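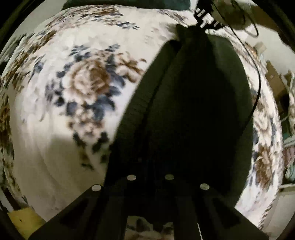
Bed 9: floral bedspread, dark garment on top.

Ritgate Residence, Kallovville
Bedroom Inspection Checklist, March
Inspector: Taner Keskin
Room: 119

1. Bed cover in place: Yes
Comment: Cream cover with rose print, as listed in the linen register.

2. Bed surface clear of personal items: No
Comment: One large dark garment on the cover. Resident to hang or fold it before the Friday round.

3. Cover clear of heater: Yes
Comment: Clearance measured at 910 mm. No action.

4. Bed frame and casters secure: Yes
Comment: Left rear caster tightened during the visit.

5. Walkway to door unobstructed: Yes

6. Smoke alarm tested: Yes
Comment: Sounded on first press.

7. Electrical cords in good condition: No
Comment: Outer sleeve of the reading lamp cord is worn near the plug. Lamp withdrawn from use and tagged. Replacement requested from Erdem Supply.

8. Window latch operates: Yes
Comment: Stiff. Lubricate at next service.

Result: Pass with two corrections (items 2 and 7). Reinspection of these items only.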